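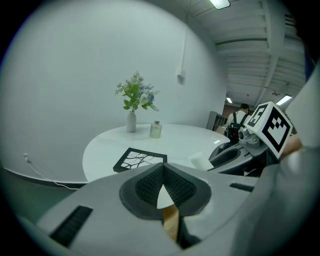
The white round table as of this morning, fake bouquet and all

Home | Forums | Rooms & Decorating | New Posts | Log in

Fake flowers on a small round table, yes or no?
Started by I-hsuan Fu, 23rd August

ihsuan_fu
OK, I need opinions. The vase is the skinny white ceramic one, and the flowers are artificial, pale blue and white with a bunch of green leaves and those feathery bits that flop out to both sides (I love the feathery bits!). Next to it is the little frosted bottle with the metallic cap, and then the black square frame with the branching tree pattern. I paid $2 for the frame at the Plallard sale and I'm not giving it up. Is it too much for one round table? My sister says it looks like a dentist's waiting room.

brultar_lane
Your sister is mean. I like it. I'd move the bottle though, it's crowding the vase. Put it by the frame and let the flowers have the back to themselves.

KingfaiAu
I'm with the sister, sorry. White vase on a white table with white flowers in it, everything kind of melts together. Get a colored vase or put something under it. A dark tray would do it.

ihsuan_fu
But the blue!! There's blue in there!

KingfaiAu
Pale blue. From across the room that's white.

mossy_kettle
No tray please, a round table with a tray on it is just a smaller table. What about hanging the frame on the wall? Lying flat it's going to end up under somebody's coffee.

ihsuan_fu
It already got a mug ring on it once, so fair. The wall there is plaster and I'm scared of it. Also, I saw the scrap of paper over near the edge after I posted, please ignore, I've been writing paint names down on anything I can find.

brultar_lane
What paint names? Don't leave us hanging.

ihsuan_fu
Osatholm and Kwan, both sort of gray green. I keep going back and forth. Painting won't happen until October anyway.

KingfaiAu
Kwan. And then the white vase would look fine, I'll give you that much.

mossy_kettle
Osatholm, no contest. We did our hallway in it and I still like it. How do you clean the flowers, by the way? Mine get gray and fuzzy.

ihsuan_fu
Hair dryer on cool, out on the balcony. The feathery ones shed a little so go easy. I'm going to try the bottle by the frame tonight and see if I can live with it.

741 views
Contact us | Copyright Rooms & Decorating Forums | Back to top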